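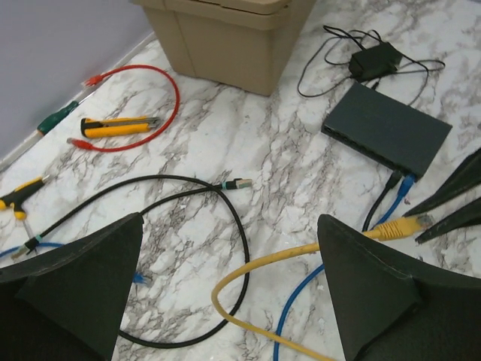 Slide 1. Wrist camera view of the cabling task: switch, patch cables and hand tools.

Two-arm cable insertion: a student project
Speaker notes, 10 April 2023
Slot is 6 minutes plus questions. Leave the title slide up while people sit down.

Project name is Andura. Second-year module, started in November. The brief set by the department was a bimanual task with at least one deformable object. We chose patch cables into a network switch. Parts are cheap and the tolerance is tight enough to be interesting.

Say early that the arms are driven by a person through a pair of leader arms for all of the recorded runs. The learned policy comes at the end. Last year somebody asked about this in the final minute and the answer took up the rest of the session.

Slide 2. Task definition
One run is one cable end. Pick up a named cable, present the plug, align with a port, push until the latch engages, release. Failure at any stage ends the run. Tools and spare cables stay on the surface as clutter and are moved between sessions by whoever is on shift.

Two arms are needed for the present step. A cable picked up from the floor of the cell is nearly always gripped at the wrong angle, so one gripper holds the lead and the other re-grips closer to the boot. Re-grip is the slowest part of the run.
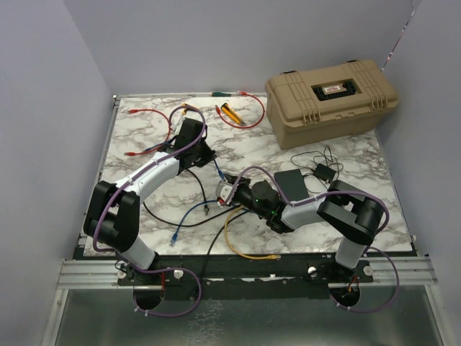
Slide 3. Cell layout
Both arms are on the front rail and face the same way. The first layout had them opposite each other, which gave better reach at the back but put one elbow in the fixed camera's view for most of the run. Moving to the front rail cost us the back corners. We accepted that.

Panels on three sides are there for lighting. The plain colour helped the segmentation more than any change we made in software. The patterned top did the opposite, and the thin veins were picked up as cable for the first fortnight. We kept it anyway, on the grounds that a real floor has a pattern too.

Cable routing on the arms: service loop below each base, clipped along the links. Check the clips before every session. (If asked: yes, a loop has caught on an elbow. Software stop, no damage.)

Slide 4. Data
2,659 runs recorded, 279 held back for test. Logging is done with Doltari, our own recorder, which stamps all camera streams and joint states against one clock. Before Doltari each camera kept its own time and the drift over a long session was enough to spoil the insertion step.

Runs are labelled by stage, with the failure stage entered by the operator at the time. Labelling later from video was tried and dropped. On video a near miss at the port and a seated plug look much the same.

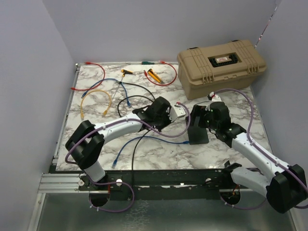
Photo: Andura project group, fixed camera

Slide 5. What goes wrong
Three groups of failure, in order of frequency:
Plug rolled in the grip. The latch faces the wrong way and the plug will not enter at any force we are willing to use.
Cable stiffness. The free length pulls the tip off line as the arm moves. Worse with the long black leads than with the coloured ones.
Adjacent port. Correct motion, wrong hole.

Roll is handled in the re-grip. Stiffness is handled by taking up slack with the second arm before the approach. The adjacent port problem is still open – the fixed camera cannot resolve the ports and the wrist camera loses them in the last part of the approach.

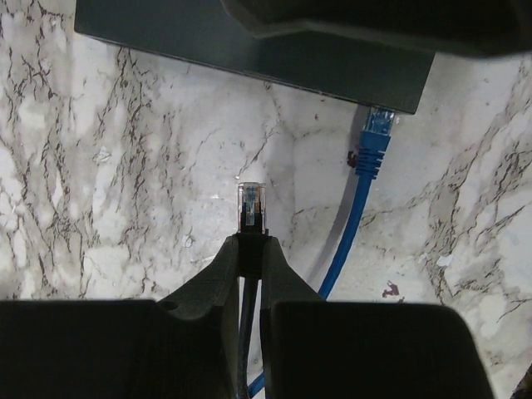
Approach direction matters here. Coming in square to the front edge of the switch gives the wrist camera a view of the clear plug head and the port together for longest. Coming in from the side hides one behind the other. Operators were told to approach square from session 2 onwards, and the earlier runs are left out of training.

Slide 6. Next
Arnaud is the policy code. It does pick-up and re-grip on the bench and is not ready to show. Do not promise a date.
Bevano is the replacement fingertip set, softer pad, same mount. Printed, not fitted.

Questions likely: force sensing (none, motor current only), cycle time (not optimised), whether the data can be shared (ask the supervisor first).

Back-up slides: joint limits, clock sync plot, parts list.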